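I've been promising a thread on feeding a crowd out of a small kitchen without losing your mind, so here we go. Get comfortable, I do go on a bit.

1/ For anyone new: every summer our street in Letmont shuts itself off for a supper, one long table, everybody eats. This year we had 56 people sit down, and for reasons I still can't fully explain I said yes to doing the main dish. My stove has four burners and one of them sulks.

2/ The menu was baked beans with smoked paprika, a big slaw, cornbread, and peaches with cream. I know it isn't fancy! But I have learned (the hard way, with a risotto, we don't speak of it) that a dish for a crowd has to be just as good forty minutes after you meant to serve it.

3/ Beans forgive you. You can cook them two days ahead, let them sit in the fridge, and warm them slowly in a low oven with the lid on. Add a splash of water and a spoonful of vinegar right before they go out. The vinegar wakes the whole pot up.

4/ Now, amounts. The chart I used to swear by says a cup of cooked beans per person, and I'm telling you that is too much when there's cornbread on the table. Go with two thirds of a cup. Children will take three beans and a square of cornbread the size of their head, and that's fine, let them.

5/ Plates next. I stopped buying paper ones a few years back and started picking up odd dinner plates and plastic picnic ones at the thrift store on Leline Road, never more than a handful at a time. Nothing matches and I love them all.
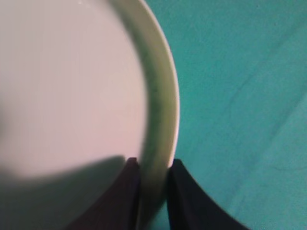 6/ The slaw is where I saved my money. Cabbage is still the best bargain in the produce aisle. Salt it the night before, squeeze it out well, dress it an hour ahead. If you skip the squeezing you'll have soup by the time folks come back for seconds, and people are too polite to mention it -- but they know.

7/ Cornbread! Bake it the same morning if you can. If you can't, bake it the day before, wrap it while it still has a little warmth in it, and brush melted butter over the top when you reheat it. I did five pans this way and heard no complaints, though I was mostly sitting behind the lemonade by then with my shoes off.

8/ Speaking of drinks, it was hot, and I have made the mistake of fussing over a punch while everyone stood there wanting plain water. So water goes out first now, lots of it, before a single chair is unfolded. Freeze some the night before, leave room at the top so nothing splits, and pack it at the bottom of the cooler. It keeps everything else cold and you can drink it at the end of the evening when the ice has gone to slush.
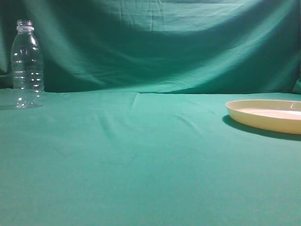 9/ Several of you wrote to me after the last thread, and one reader over in Vamport asked whether beans can really sit out through a whole evening, what with the heat, or whether she should be bringing them out in batches. Batches, yes, please! Keep the big pot in the oven and send out a smaller dish at a time. It looks nicer too, a full little dish instead of a big scraped one.

10/ Cost, for those who always ask (I always ask). The whole food bill came to $255, and the peaches were the worst of it. I'd do the peaches again. I would not do the fancy cream again, the regular kind whipped up just the same.

11/ Things I forgot: serving spoons, a trash bag for the far end of the table, and any thought of where the leftovers would go. Save your yogurt tubs from now until your party. People will happily carry beans home if you hand them something with a lid.

12/ And somebody will offer to help wash up. Say yes the first time they ask. I spent years saying oh no, sit down, sit down, and then standing at the sink past midnight feeling sorry for myself.

13/ I'm already being asked about the December one, which is indoors and mostly soup. I'll write up the soup when I've settled on it. It's between split pea and a chicken and rice my aunt used to make, and if you have strong feelings about split pea I would like to hear them, kindly.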